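Incidencia: demostraciones que se graban inclinadas y episodios que el validador rechaza
Martes, 9:40

Buenos días a todos. Abro esta incidencia con calma y con bastante texto, perdonadme, pero prefiero que quede escrito lo que he ido probando y que nadie tenga que repetirlo. Estamos recogiendo demostraciones en el simulador para el proyecto Pokholm, en la habitación del sofá marrón, y el validador de Otitov me está devolviendo episodios con el aviso «horizonte fuera de rango». La tanda es de 400 episodios y me ha rechazado 16, que no es una catástrofe, aunque me gustaría entender por qué antes de lanzar la siguiente.

Las capturas de la cámara de cabeza salen con toda la habitación en diagonal:
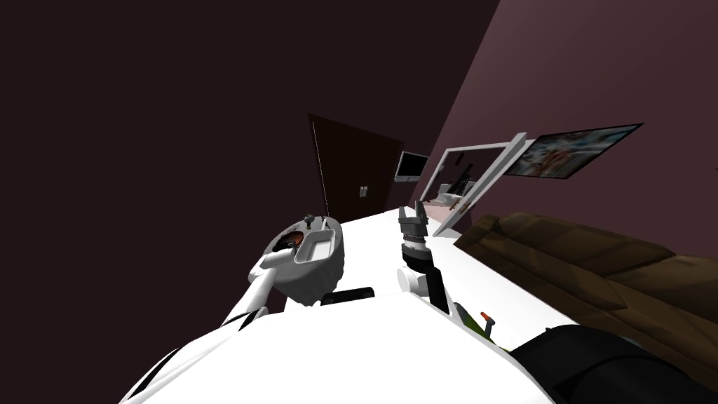 Publicado por el equipo de teleoperación, Drillalwood

Lo primero que pensé fue que la pose de la cámara estaba mal en el fichero de configuración. La comparé línea por línea con la de la tanda anterior y son iguales. Después reinicié el simulador, volví a cargar la habitación y grabé un episodio corto sin mover los brazos, solo para ver si el giro aparecía desde el primer instante. Aparece desde el primero, así que descarté que fuera una deriva durante la grabación (¡que era lo que más miedo me daba, la verdad!).

Luego probé a mirar otro episodio, con la superficie blanca larga que va hacia la puerta y los dos brazos por delante. La inclinación sigue ahí, y eso me hizo sospechar que el problema viene del cuello del robot y de cómo se guarda su posición de reposo al empezar cada demostración.

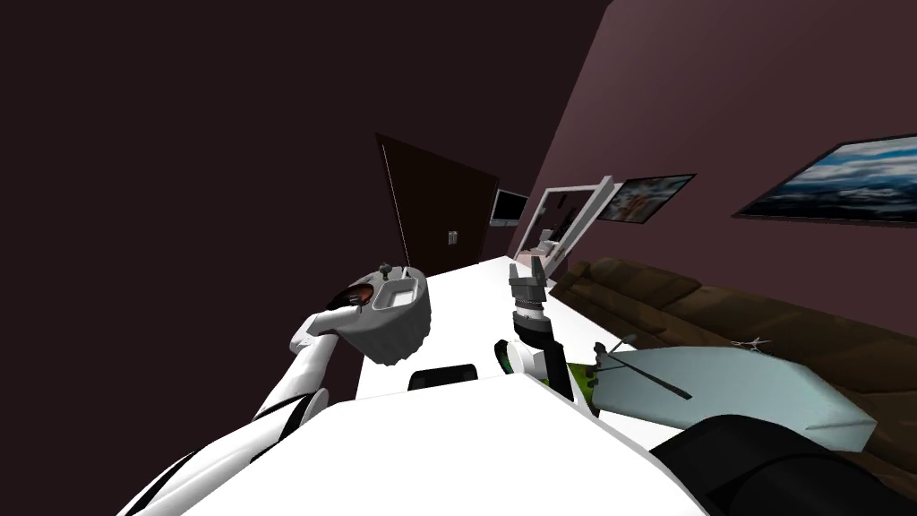
Galanis Otitov
Operación y revisión de episodios

Sigo después del café, que ya tocaba. He abierto los registros de articulaciones y el cuello arranca con un valor de giro distinto de cero en todos los episodios que he mirado, tanto los aceptados como los rechazados. O sea, la inclinación la tienen todos, y el validador solo protesta cuando pasa de su umbral. Esto me deja un poco intranquilo con los que ya dimos por buenos, porque si el modelo aprende con la cabeza torcida y luego lo ejecutamos con la cabeza recta, me imagino que lo vamos a notar en los agarres.

Para separar las cosas miré también las cámaras de muñeca. Ahí no espero un horizonte recto, claro, la muñeca gira con el brazo y cada toma tiene la orientación que le toca. Lo que quería comprobar es que los dedos salieran siempre en la misma zona de la imagen, porque eso sí depende de que la cámara esté bien fijada a la pinza.

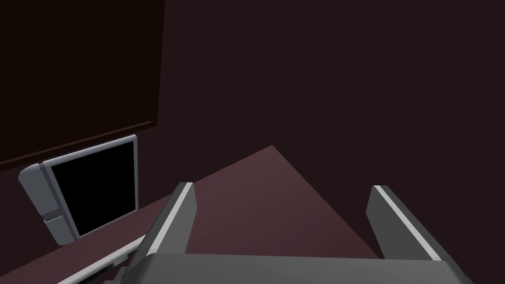
Cámara de muñeca: pinza abierta sobre la encimera malva, sin agarre.

En esta vista los dedos se ven bien y la pinza queda abajo, como debe ser. La iluminación es bastante floja, pero eso ya lo hablamos y lo dejamos así a propósito para que el conjunto tenga también habitaciones oscuras. Cambié el orden de las cámaras en el grabador, por si se estuvieran cruzando las transformaciones, y no cambió nada. Lo devolví a como estaba.

Hacia las 12:15 puse a cero el giro del cuello a mano y grabé 2 demostraciones de prueba. El validador aceptó las dos. Me alegré muchísimo, lo confieso, aunque con dos no me atrevo a cerrar nada. Mi propuesta es esta: fijar el cuello en el guion de arranque, repetir los episodios rechazados y marcar los demás con la etiqueta «cuello sin corregir», de manera que quien entrene pueda decidir si los usa. Borrarlos me daría mucha pena, con el trabajo que hay detrás.

Dejo también otra toma de muñeca, para quien quiera comparar la posición de los dedos con la anterior:

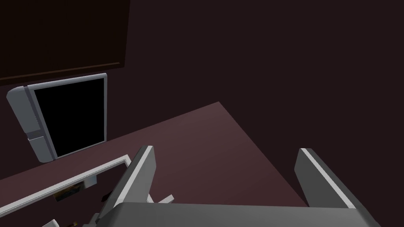 Respuesta de Galanis: Gracias por el detalle, me ha ahorrado media mañana. Yo no marcaría los episodios solo con una etiqueta, guardaría además el valor inicial del cuello como campo numérico, así podemos filtrar por ángulo y no todo o nada. Y una duda: ¿la posición de reposo se lee antes o después de que el operador se ponga el visor? En mi puesto se lee después, y si alguien tiene la cabeza ladeada en ese momento, se queda guardada para toda la sesión. Prueba a pulsar el recentrado antes del primer episodio y me cuentas.

Pues se lee después, acabo de mirarlo. Esta tarde hago la prueba con el recentrado y añado el campo numérico. La incidencia sigue abierta y la tanda de 700 queda en pausa hasta entonces.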